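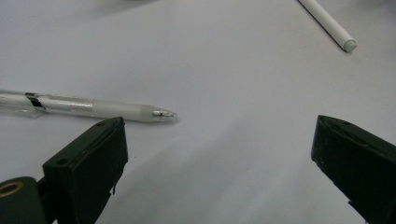 Ticket: Wind gust readings stuck at low values, Plosteo station
Status: Closed
Opened: 19 Oct 2019
Reported by: Ratih Mandagi
Assigned to: Cathal Cullinane
Component: Golex logger, cup anemometer input

Initial report (Ratih Mandagi)

The gust column for the Plosteo mast has not gone above 36 mph since the logger was swapped. During the last front the Brurkano mast, on the next ridge, logged gusts well above that for most of the night. Mean wind speed at Plosteo looks believable in light winds and then flattens. Direction, pressure, temperature and rain are all normal.

The flattening is hard. On the plot it is a straight line at 36, with the occasional drop below it and nothing over it. No error flags in the status column. Battery voltage steady.

I need to know whether the October wind data can be corrected or has to be marked missing.

Cathal Cullinane

Please send the following:
Logger program as currently loaded, not the copy on the share.
Raw pulse counts for the affected period, if the table was enabled.
Sampling interval and gust averaging interval.
Date the anemometer was last changed.

A hard ceiling like that is seldom a bearing fault. A worn bearing reads low across the whole range and has a high starting speed, so you would see too many zeros in light air.

Ratih Mandagi

Program file attached. Raw pulse table was enabled and is attached too. Wind is sampled once per second and the gust is a 3-second running mean. Anemometer was last changed in April. It was not touched when the logger was swapped, only unplugged and plugged back in.

Cathal Cullinane

Raw counts show the same ceiling, so the fault is upstream of the speed conversion. Multiplier and offset in the program match the calibration sheet. I have ruled out the conversion, the averaging and the telemetry.

That leaves the sensor, the cable, the surge protector and the pulse input itself. Next time someone is on site, please do these in order and write down each result:

1. Spin the cups by hand with the logger on live display. Confirm counts rise and fall smoothly.
2. Disconnect the sensor at the terminal strip. Connect the pulse generator to the same channel. Step it up from zero and note the frequency at which the displayed count stops rising.
3. Repeat step 2 on the spare channel.
4. Repeat step 2 with the surge protector bypassed.

Do not do step 4 if there is any lightning in the forecast.

Aoife Mac Giolla

Was on site this morning. Results:

Step 1: counts rise and fall smoothly. I can't spin the cups fast enough by hand to reach the ceiling.
Step 2: display follows the generator up to 20 Hz and stays at 20 for anything higher. Tried up to 200 Hz.
Step 3: spare channel follows the generator the whole way to 200 Hz.
Step 4: skipped. Given step 3 I didn't see the need, and both channels go through the same protector block.

Left the sensor on its original channel for now. Also noticed the Gallagher fence energizer next to the compound is running again. I could hear a faint tick on the handheld radio, but nothing showed in the counts with the cups held still.

Cathal Cullinane

Agreed on step 4. The sensor and cable are fine. 20 Hz works out at 36 mph with the multiplier for this sensor, so that is our ceiling.

The energizer is a separate matter. Fence pulses would add counts. They can't remove them. If it bothers you, log a few hours with the cups bagged and look for anything above zero.

The question is why one channel is limited and its neighbor isn't. The program treats both the same. I suspect a setting stored in the logger itself. Finbarr, does the Golex keep its debounce value outside the program?

Finbarr Mac an tSaoi

Yes. Each pulse channel has a debounce setting held in nonvolatile memory. Loading a program does not change it. Neither does a power cycle. A factory reset does, but it also wipes the data tables, so don't.

The unit now at Plosteo was on a tipping bucket rain gauge before it was moved. For a rain gauge we set a long debounce on channel 1 so that one tip isn't read as two. With that value in place the input ignores any closure that follows too soon after the last one. The firmware also clamps the reported rate at the limit, so you get a flat line instead of a folded one.

To check: connect to the logger, open the terminal, enter the setup menu, select Channels, select 1, read Debounce. For this anemometer it should be the lowest option. If it is set to Long, that's the cause.

Aoife Mac Giolla

Connected over the modem. Channel 1 debounce: Long. Channel 2: Short.

Changed channel 1 to Short and saved. Menu asked for a restart and I accepted. Logger came back with the tables intact and the clock correct.

Cathal Cullinane

Leave the ticket open until there has been some real wind. A quiet night proves nothing.

Ratih Mandagi

Gusts over the old ceiling logged overnight. Timing of the peaks agrees with Brurkano, allowing for the distance between the two. No flat section on the plot.

Back to my first question. Can the earlier values be recovered?

Cathal Cullinane

No. The counts were never registered, so there is nothing to scale up. Treatment of the affected period:

Gust: any record at the ceiling is to be flagged as suspect and left out of the extremes table.
Mean speed: flag any averaging period that contains one or more clamped samples. Other periods can stand.
Direction: no change.

I ran the filter on the raw table. 3000 records are flagged. The list is in the station folder.

Deirdre Coughlan

Flags applied in the archive. The monthly summary for Plosteo has been reissued with the maximum gust shown as missing and a footnote pointing to this ticket. Please don't fill it with the Brurkano value. The exposure at the two masts is different and we have been asked about that before.

Finbarr Mac an tSaoi

Added to the logger swap checklist, after "load program" and before "reconnect sensors":

Read the debounce setting on every pulse channel and enter it on the station sheet.

Two more units from the same batch are on the shelf with rain gauge settings. I've put tape on them.

Resolution: Debounce on pulse channel 1 changed from Long to Short. Data flagged. No hardware replaced.
Closed by: Cathal Cullinane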